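I fold my jeans on the bed, and I'll defend that to anyone who owns a proper folding table. A bed is wide, it's the right height for my back, and you can't go to sleep until the pile is gone! I used to hang every pair, then stack them flat in the closet, and both ways I ended up wearing the same two pairs because I couldn't see the rest. Now they stand up in a drawer in tight little bundles and I can grab any of them with one hand.

## What you need

- A clean, dry pile of jeans
- A bed with the covers pulled smooth
- A drawer or a low box (mine is a Henorex drawer insert, but a shoebox does the job)

## Folding a pair

**1. Empty the pockets.** All of them, including the tiny one. I have found lip balm, a hex key and one very flat raisin.

**2. Shake them out.** Hold the waistband with both hands and give three or four hard snaps. You'll feel the legs drop straight, and a lot of the wrinkles go right then. Close the zipper and the button before you lay them down.

**3. Fold in half lengthwise.** One leg on top of the other, back pockets facing out. The crotch seam makes a little triangle that sticks out to the side – tuck it in so the long edge runs straight.

**4. Smooth from the waist down.** Use the flat of your hand and push firmly toward the hems. On a soft duvet you need to press a bit harder than you would on a table, and I like to hold the waistband still with my other hand.

**5. Bring the hems up.** Stop a couple of inches short of the waistband. If your jeans have raw or frayed hems, lay the threads flat inside the fold and don't pull at them. One tug and you've got a hole halfway up the leg (ask me about my favorite black pair).

**6. Fold again, in halves or thirds.** Halves for shorts and cropped jeans, thirds for full length. You want a compact bundle that holds its shape when you let go.
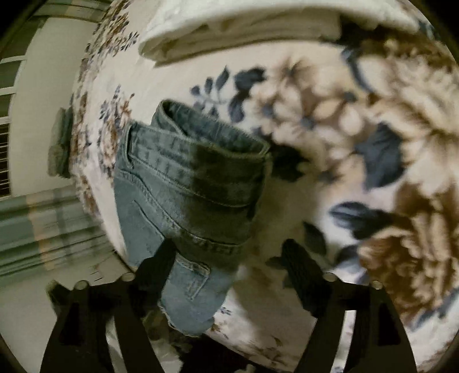 Old, soft denim is the easiest of all to work with. It has already given up fighting, so it goes wherever you push it. Stiff new denim needs more persuading, and I sometimes leave a new pair under a heavy book for the length of a cup of coffee before it goes in the drawer.

**7. Test it.** Stand the bundle on its edge. If it flops open, the last fold was too loose, so undo that one and press it again. There's no need to start over.

## Filling the drawer

Line the bundles up with the smooth fold on top, like books with their spines showing. I go from light wash to dark, and it makes me happy every single morning. Leave enough room to slide your hand in between two pairs. If you have to wrestle them out, the neighbors come too, and there goes your evening's work.

Stretchy waistbands are the tricky ones. Roll the band over once before step five and the bundle gets a firmer end to stand on – such a small thing, and it works so well!

## Keeping the fur off

If you live with a long-haired dog, you already know that clean denim lasts until the first hello. I do my folding wearing the pair that's headed for the wash next, and the greeting happens before the clean basket comes anywhere near the bed. A good long fuss, both sides, ears included. Then I wash my hands and get started.

For hair that's already on there, a damp rubber glove is terrific. Wipe in one direction, from waist to hem, and it gathers into little rolls you can pick off.

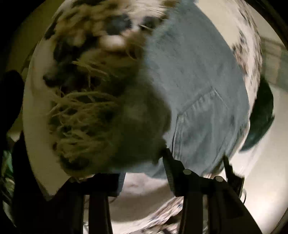
## Jeans you wear again before washing

Most of us don't wash denim after every wearing, and those in-between pairs are what end up on the chair. Give them their own spot. I use two hooks behind the bedroom door and hang each pair by a belt loop overnight. If I'm not wearing them the next day, I fold them the same way as the others and put them at the front of the drawer, on the left, so they get picked first.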